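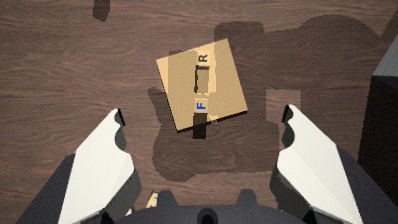

A square board on a wooden tabletop, partly in shade.

The game my brother-in-law brought over in February weighed more than the roast. It was called Orkell, it came in a box the size of a carry-on bag, and it contained 373 cards, a cloth sack of tokens, four trays to keep the tokens in once they had been taken out of the sack, and a rulebook with a table of contents. We had cleared the plates by seven. At a quarter to nine we were still on the section called "Before You Begin."

I want to make a case against this, and I want to make it as a person who likes board games. I grew up on them. I have lost to my sister at most of the ones you can buy in a drugstore. But somewhere in the past fifteen years the hobby went to graduate school, and it has come home for the holidays with opinions.

The complaint is usually put in terms of length, and I think that lets the designers off easy. Length is fine. Baseball is long. My objection is to the hour before the game, when one person reads aloud and the rest of us nod the way you nod at a contractor. You hear that on your turn you may take two actions, unless you hold the harbor, in which case one of the actions is a different kind of action. You hear that wool is not a good but a resource. Then someone asks what a good is, and the reader says we'll get to that, and we never get to that.

By the time play begins, the table has divided into the reader, who is going to win, and everyone else. Fans of these games call this the learning game, meaning that the first one doesn't count and the real fun starts the second time. I have a family with jobs and children in it. There is no second time. The second time is next February, when we'll have forgotten everything, including the wool.

I've heard the defense and it deserves a fair hearing. The old games were bad, it goes. They were mostly luck. They knocked a child out in the first half hour and left him to wander the house while the adults traded railroads. All true. I was that child, and I found a box of crackers and had a nice time. The new games are balanced, so that everybody stays in until the end and the scores come out close. This is supposed to be a kindness. In practice it means that for three hours I can't tell whether I am winning, and at the end somebody gets out a pad with a column for each of the six ways to have been clever, and adds them up, and I have come in third by a margin too small to be sad about.

What I miss is being able to see the trouble coming. In checkers you look down and there it is. Your whole situation is lying on a square of board, and a kid walking through on the way to the refrigerator can stop and tell you that you're going to lose. Try that with Orkell. A kid walking through would need to sit down and be read to.

A cousin of mine swears by a smaller game called Zindier, and I was hopeful, as it fits in a coat pocket. The rules are on a single folded sheet. The sheet unfolds, and then unfolds again, and goes on unfolding until it covers the table and the game has to be played on the floor. The type is about the size you find on aspirin. Printed at the bottom is a web address for clarifications.

I did look up the clarifications. There is a forum, and on the forum people have been arguing for nearly six years over whether "adjacent" includes diagonals. I read more of this than I'd like to admit. It's some of the best writing on the subject of adjacency you will find anywhere, and it settled nothing.

The makers will tell you that they're giving the public what it wants, and the public does keep buying. I have bought them too. I own a game called Naluver with the shrink-wrap still on it. I bought it for the painting on the lid, a lighthouse in a storm, and I suspect that a fair number of these boxes are sold this way, to people who like the idea of the evening more than they will like the evening. The box goes on the shelf with its spine out. Guests admire it. They ask if it's good, and I say it's supposed to be, and we play hearts.

So my proposal is modest. Print the rules on the inside of the lid. If they don't fit on the inside of the lid, take some out. I don't care which ones. Take out the wool. If a game truly can't live without its forty pages, then let it say so on the front, in the spot where it now says "ages 10 and up," so that I can decide in the store whether I'm the kind of person who wants a course of study with dinner. And let whoever writes the rules be made to teach them once, aloud, after a heavy meal, to my uncle. He is a patient man, but he does fall asleep, and it would be useful to know at which paragraph.

I should say that we did finish Orkell, in the sense that it got late. My brother-in-law announced that by his count he was ahead, and we all took his word for it with real warmth. Then my niece turned one of the empty trays upside down, put a saltshaker on it, and invented a thing where you flick tokens across the table and try to get them to stop against the tray without knocking the salt off. It took her one sentence to explain. There was a dispute over whether leaning counted as touching, and my mother-in-law cheated, openly, with her sleeve. We were up until midnight. Two of the tokens are still under the radiator, and I'm told the big game can't be played without them.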